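시험관대

시험관대(試驗管臺)는 시험관을 세워서 꽂아 두는 실험 기구이다. 시험관꽂이, 시험관 랙이라고도 한다. 바닥이 둥근 시험관은 스스로 서지 못하므로 용액을 담거나 관찰하거나 보관할 때 받침이 필요하다. 학교 과학실과 대학 실험실, 병원 검사실에서 두루 쓰이며, 비커, 스포이트와 함께 기초 실험 기구로 분류된다.

구조

가장 흔한 형태는 구멍이 뚫린 윗판과 이를 받치는 옆판, 시험관 바닥이 닿는 아래판으로 이루어진다. 윗판의 구멍은 시험관 바깍지름보다 조금 크게 뚫는다. 구멍이 지나치게 크면 시험관이 기울고, 너무 작으면 넣고 뺄 때 유리가 긁히거나 깨질 수 있다. 구멍을 한 줄로 낸 것과 여러 줄로 낸 것이 있으며, 여러 줄짜리는 같은 면적에 더 많은 시험관을 꽂을 수 있으나 뒷줄의 눈금을 읽기 어렵다. 씻은 시험관을 거꾸로 꽂아 말리도록 막대를 세운 제품도 있다.

재질

나무, 금속, 플라스틱이 쓰인다. 나무 시험관대는 값이 싸고 미끄럼이 적지만 약품이 스며들면 얼룩이 남는다. 철사에 피막을 입힌 것은 물이 잘 빠져 항온 수조에 담그기 좋다. 투명 아크릴 제품은 옆면으로 내용물의 색과 높이를 볼 수 있어 수업용으로 많이 쓰인다. 다만 아크릴은 아세톤 같은 유기 용매에 약하고 고압 증기 멸균에 견디지 못한다.

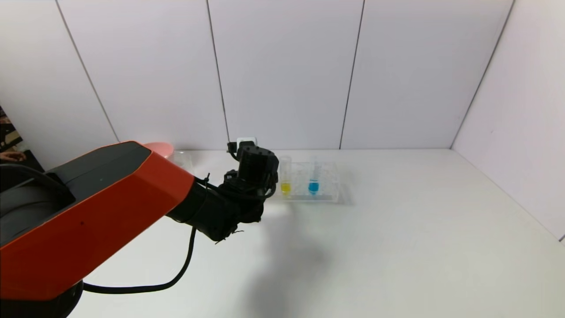

Arabzadeh는 투명한 것이 늘 편하지는 않다는 의견을 토론란에 남겼다. 알코올로 여러 번 닦은 아크릴 판에는 잔금이 생겨 나중에는 옆에서 액면을 읽기가 오히려 힘들고, 중성 세제와 부드러운 천만 써야 오래간다는 것이다. 이 의견에 따라 관리 항목에 세척 방법이 추가되었다.

사용법

시험관대는 평평한 실험대 위에 놓고, 가장자리에서 떨어뜨려 둔다. 시험관은 윗부분을 잡고 수직으로 내려 꽂는다. 적은 수만 꽂을 때에는 한쪽 끝에 몰지 않는 편이 안정적이다. 액체를 채운 시험관대를 옮길 때는 두 손으로 양 옆판을 잡는다. 가열한 시험관은 식힌 뒤 꽂아야 하며, 특히 플라스틱 제품에서는 구멍 둘레가 녹아 변형될 수 있다.

색이 있는 용액을 비교하는 실험에서는 시험관마다 스포이트를 따로 쓴다. 하나를 돌려 쓰면 남은 용액이 섞여 색이 달라진다. 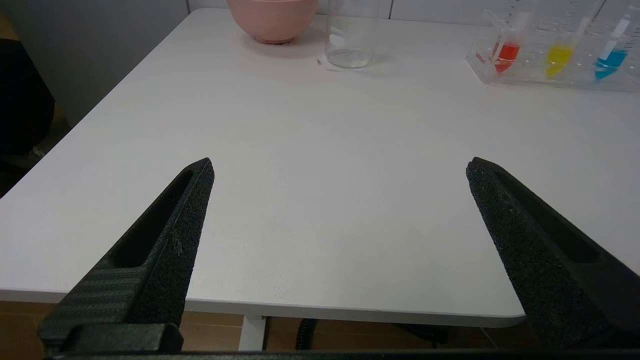
식용 색소를 탄 물은 초급 과정에서 시약 대신 자주 쓰인다. 빨강, 노랑, 파랑의 세 가지를 준비하면 빈 시험관에 조금씩 덜어 주황, 초록, 보라를 만들 수 있다. 헹굼물을 담을 비커와 버릴 액체를 모을 그릇은 시험관대와 간격을 두고 놓는다. 색을 견줄 때는 뒤에 흰 종이를 대면 옅은 차이도 구별하기 쉽다.

관리

사용 후에는 시험관을 모두 빼고 물로 헹군다. 아크릴 제품은 중성 세제를 푼 미지근한 물에 씻고, 거친 수세미와 알코올은 피한다. 구멍 안쪽에 마른 용액이 남으면 다음 시험관의 바깥면에 묻으므로 면봉으로 닦는다. 이음매가 벌어진 것은 접착제로 붙여 쓰기보다 교체하는 것이 권장된다.

같이 보기

비커
스포이트
시험관 집게
원심 분리관

이 문서는 2019년 12월 23일에 마지막으로 편집되었다.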